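Filed under: Workplace / Surfaces & Care

Blagoje Ionescu has looked after the tabletops at Tritar for eight years, and he does not own a feather duster. "Feathers move dust from one place to another," he says. "I want it to leave the table."

There are 145 tables in the building, all pale, most with a faint wood-grain pattern. Ionescu chose the color himself when the old dark tops from Cendow were replaced. Dark tops show dust within a day. Pale ones hide dust but show smudges, and in his view a smudge is the easier problem.

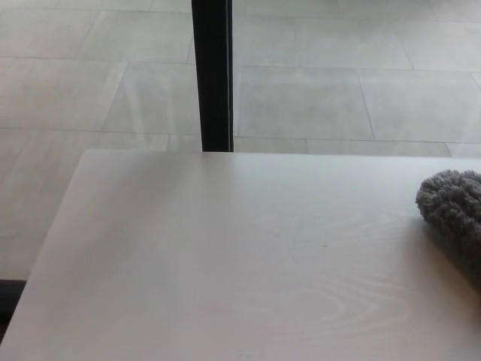
His routine has a fixed order. Dry pass first, damp cloth second, and the damp cloth only where there are marks. "If you wet the dust, you have made a thin mud. Then you are wiping mud into the grain." The dry pass runs from the far edge toward the body in straight, overlapping strokes. He does not allow circles. A single speck of grit caught under a pad and rubbed in a circle will leave a ring, and he has two tops on the second floor that show it.

For the dry pass he uses gray chenille microfiber. Asked why chenille and why gray, he answers the second part first. "White looks dirty after one table, so people wash it too early or throw it out. Gray they keep using until the schedule says stop." The schedule says seven tables, then shake outdoors, then continue. Washing is at low heat with no softener, which coats the fibers. 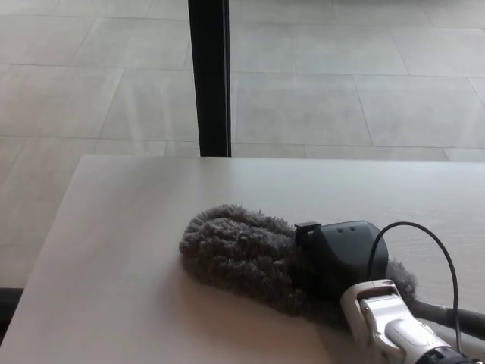 Chenille duster head on its black mount, with the handle attached.

Ionescu is less patient on the subject of handles. He tried a model from Plekero and found that the joint worked loose under side load. "The pad was good. The joint was not good." He now checks every collar before a shift and sets aside any that turn by hand.

Storage is the part he would still like to change. Heads left lying on their side flatten, and a flattened head skips along the surface. He has asked Grgić, the supplier of the storage cabinets, for a rail with hooks. The quote came in December and he is still reading it.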